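2024-10-20

Ok so the gripper thing. I've had four emails about it since I mentioned it in the last post and two of them were from people I work with, so I'm just going to write it all down tonight and then go to bed.

Short version: we dropped an arm. Or the arm dropped itself. Nobody hurt, one dented table, one cracked wrist cover, and a week of me going through logs when I was supposed to be doing folding.

Longer version.

We do laundry. Towels first, then tees, then eventually (ha) fitted sheets. Two arms, one table, a policy that I trained on far too many evenings of me folding by hand through the leader arms. The whole setup runs under Modex, which is our own scheduler, named before I got here, don't ask me. Modex talks to both arms and decides who moves when. The arms have their own controllers and those controllers have their own idea of when to stop. Keep that in mind because it's the entire problem.

The afternoon it happened I was running the tee set on repeat. Load shirt, flatten, fold, fold, push to the side, load next shirt. It was going well. Boring well. I'd started answering messages with one hand on the stop button and then, I'll admit it, with no hand on the stop button. It was on the bench next to my coffee.

Run 311. I know the number because I've now read that log so many times I could sing it.

Both grippers closed on the shirt. Policy says lift, spread. Left arm goes up. Right arm goes up. And the shirt is caught between the right gripper finger and itself, a bit of hem got wound in behind the finger pad where it has no business being. So as the arms move apart the cloth goes tight way earlier than it should. Cotton doesn't stretch much once it's pulled on the straight. The force goes up, the right arm sees it, the right arm does what it's supposed to do, protective stop.

Fine. Great. That's the system working.

Except Modex didn't hear about it for 8 seconds.

So for 8 seconds the left arm is still pulling. It has a higher force limit because back in February I raised it for the wet towel tests and never put it back. (Yes. I know. It's in the changelog with my initials on it and everything.) Left arm keeps hauling sideways against a right arm that is locked. Then the message queue finally clears, Modex sees the stop, and tries its auto recovery. And auto recovery back then meant: clear the fault, release brakes, go home.

Release brakes. On an arm with another arm leaning on it through a shirt.

The right arm sagged. Not far, the motors caught it partway, but there was enough preload in there that the elbow swung down and in and the wrist hit the table edge. Loud. Way louder than I would have guessed. The hem tore free, the left arm shot outward with nothing holding it anymore, and that's when I got to the button. Spilled the coffee getting there.

Then it was just quiet and I stood there with my heart going.

Ok so what was actually wrong. I made a list that night and then Rommel Salazar came in the next morning and crossed half of it out, so this is the Rommel version.

**The queue.** Fault messages from the arms went in the same line as everything else. Joint states, gripper widths, camera timestamps, all of it. Normally the line is empty so you'd never notice. But I had turned on full logging for the tee runs, to a disk that was nearly full, and the writes were blocking. So the fault sat there waiting its turn behind a pile of gripper widths. A stop message should never wait behind anything. It has its own channel now, and the arms also have a wire between them – a real one, copper – so if one stops the other one stops whether Modex is awake or not.

The wire should have been there on day one. The integrator we bought the first arm from, Cenetti, even quoted us for it, and it got struck off the order when there was only one arm. Then we bought the second arm and nobody went back to the quote. I found the email. It's a very polite email.

**The force limit.** Mine. Changed for a test, left in. Limits are loaded per task now and they go back to low when the task ends. If the file is missing the arm doesn't move. Rommel wanted it to beep also. It beeps.

**Auto recovery.** Gone. Just gone. It was written for single arm work where going home after a fault is mostly harmless and saves you a walk across the room. With two arms holding the same thing it's a really bad idea. After a stop now, both arms hold. Somebody walks over, looks, opens the grippers one at a time by hand from the pendant, and only then do the brakes come off. It's slow and annoying and I have cursed at it 3 times this week alone.

**Me.** Button on the bench. There's now a dead-man pedal for any run where the force limits are above the low setting, and the button is clipped to whoever's running. I've got a sore spot on my belt from it.

The thing I keep turning over is how dull every piece was. Nothing exotic. A disk filling up. A number left in a file. If any of those hadn't been true I would have had a normal stop on run 311, fixed the hem and gone on with my day, and never known about the others. I'd been getting protective stops for weeks! I was pleased about them! I thought each one was proof the safety stuff worked. It was proof the arm's own part worked and I never looked at what everybody else was doing during it.

So I went back and looked. Pulled every stop out of the old logs and checked how long the second arm carried on after the first one quit. Mostly it was so short you'd need to squint. But there were 2 others where it was long, whole seconds, and both times the cloth happened to slip out on its own. I had written "slip, ok" in the notes. Slip ok. Jeez.

I want to talk about the finger pads too, since that's what the emails were really asking. The pads we had were a soft type, glued on, and the glue line leaves a lip on the back side. Thin cloth finds that lip. Thick stuff doesn't, which is why towels never did it and tees did. I tried sanding the lip down, lasted a day. Tried tape, the tape came off in a shirt. What's on there now are pads from Nedent that wrap around the fingertip so there's no lip to catch on, and so far they've been good. They wear faster, I'm swapping them more than I'd like. Caputo makes one with a harder backing and I have a set on order but they're taking forever.

The other half of the fix for snagging is how you grab. The policy had learned from me and I grab sloppy, deep, a whole fistful, because my hands can feel when something's caught. Grippers can't. So I re-recorded a chunk of the demos taking less cloth. Shallow pinch, near the edge, lift a little, wait, then pull. The waiting is the important part – if the force jumps in that little pause it lets go and tries again rather than carrying on.

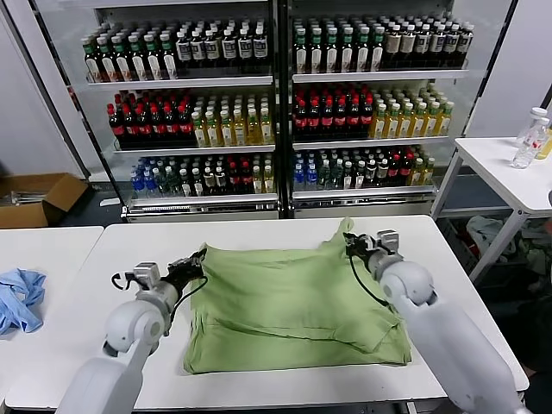

Shallow grabs are most of what I've been checking since we powered back up. I ran the whole first day at a crawl, foot on the pedal, saying "ok, ok, ok" out loud like an idiot. What I want is about what you get with the green one: one gripper on the upper left edge with just a small fold of fabric raised, the other on the upper right corner, pulled up into a bit of a peak, and the rest of it down on the table where it can't hurt anyone. With that little cloth off the table there's not much to pull tight. I'm also looking hard at the cables now, the black ones that loop down from each gripper, every single morning, because when the left arm flung itself out on 311 it gave its cable a good yank and I didn't think to check it untill two days later. It was ok. Could easily not have been, and a half broken gripper cable would be a whole new way to get a late message.

Things I haven't solved:

- It still doubles cloth over on itself in ways I didn't teach it and then grabs through both layers. Not dangerous, just makes ugly shirts. But two layers pull differently to one and I don't love that the force numbers jump around.
- The hold after a stop is fine for a light shirt. I'm less sure about something wet and heavy. Towel tests are off until I've sat down with the payload numbers properly.
- Logging disk. I put an alert on it. I also just bought a bigger disk. The writes don't block anymore either way but I don't trust it yet, so I'm checking by hand in the mornings like it's 1995.
- Nothing stops me, personally, from changing a limit and forgetting. The per task files help but I can edit those too. Rommel's suggestion is that any change over the default needs a second person to sign off on it. My first reaction was that's overkill for two of us in a room with T-shirts. Then I remembered what the wrist sounded like hitting the table. So yes we're doing that.

Somebody in the emails asked if I'd share the stop test we do now. It's nothing fancy. Both arms hold an old towel, low speed, and I trigger a fault on one and time the other. Then swap sides. Then I do it again with the logging disk deliberately choked, which is the one that matters. Every morning before the first run and again after anybody touches Modex. If the second arm isn't stopped as good as instantly, no folding that day. It has failed once since I started, loose connector on the new wire, and I was so mad and also so glad.

I'll clean up the script and post it when I get a minute. Replacement wrist cover is still in the mail. The old one has glue in the crack and is going in my desk drawer once the new one's on.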